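The dustpan I keep for the table

When I moved into the apartment, I bought a broom, a mop, a bucket and one dustpan. I thought this was everything a floor needs. I did not think about the table at all. In my parents' home a table was wiped with a wet cloth after every meal, and the crumbs went into your other hand. I was doing the same for years, and half of the crumbs always went between my fingers and down to the floor, where I had to sweep them anyway.

Then in November I started to repair small things at home. First it was a lamp, then the leg of a stool, and later I was cutting and sanding pieces of wood for a shelf. All of this happens on the table, because I have no other good place. Sanding dust is not like bread crumbs. If you put a wet cloth on it, you get a thin paste, and the paste goes into the grain of the wood and stays there. I had to learn this with my own table, and there is still one pale place near the window which I cover with a bowl of fruit.

So now I have a second dustpan, which never touches the floor. This is the only strict rule in my home. It is gray plastic and not special in any way. I bought it in the Trarex store near the bus station, together with a small brush with the name Olik on the handle. The brush lost its hair very quickly and I replaced it with a wide paintbrush, which is much better for this work. It is soft, and it does not throw the dust into the air.

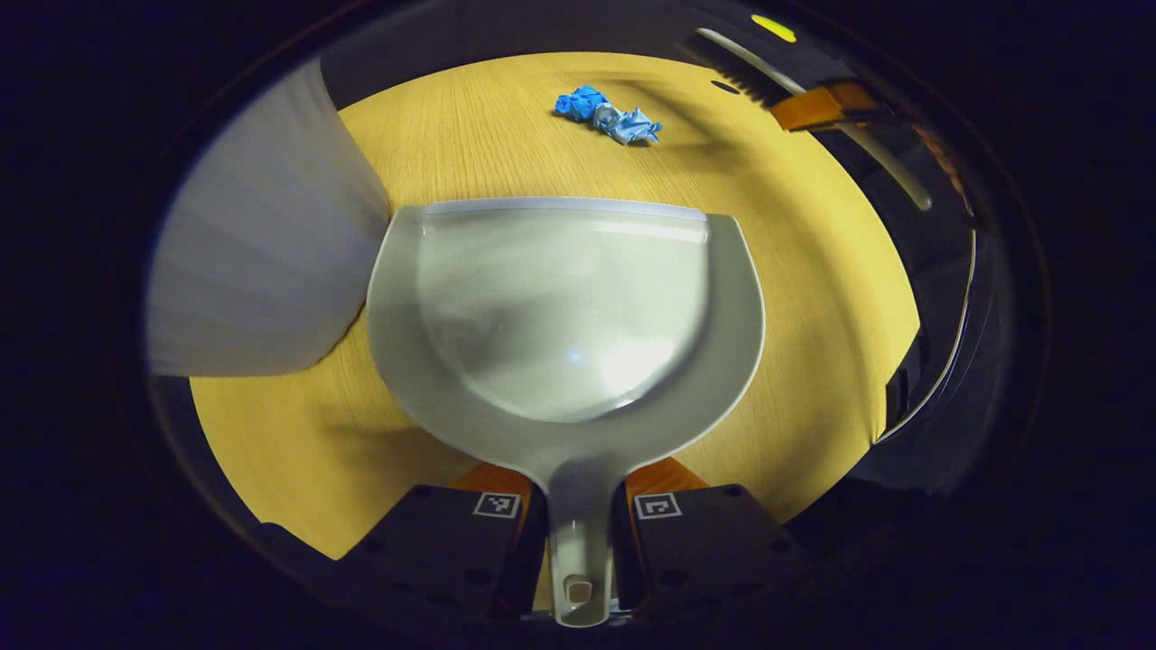 Photo: Tkachuk

What I like in this dustpan is the front lip. It is thin and straight. My floor dustpan has a thick lip, a little bent in the middle, and there is always a line of dust that does not want to go in. You pull the dustpan back, you sweep again, and the line is still there, only smaller. On the table it is even more annoying, as you are looking at it from so close.

The raised rim on the sides is also useful, more than I expected. I can sweep from one end of the table to the other and carry everything to the trash without walking like a person with a full cup of soup. The inside is smooth, so fine dust slides out when I tap it. When it does not slide, I wash the dustpan with warm water and let it dry over the sink.

My order of work is simple now. I take away the tools and put the screws in a jar. I pick up the big things by hand, such as paper or used gloves. Then I brush along the grain, slowly, toward the side where I am standing. Only after this I use a cloth, almost dry. It takes me 7 minutes if I did not make a big mess. Before, I needed much longer, and the result was worse.

I tried other ways too. A hand vacuum from Amemel was good for the dust, but it ate two screws and a small spring that I needed. I also tried to put newspaper under everything. It moves when you work, and when you fold it, the dust runs out from the corner.

One more thing, about the place where it lives. At the beginning I kept it under the sink with the other cleaning things, and twice I took it for the floor by mistake, in the evening when the light was weak. Now it is in the drawer with the kitchen towels. My guests find this strange. It is clean, I wash it more often than some of my plates, but I understand that they do not know this.

Next I want to put a new coat of oil on the table, and I am still reading about which kind is good for a table where people also eat. If you have experience with this, please write to me in the comments. I can sand the pale place by hand first, I think, but I am a little afraid to make it bigger.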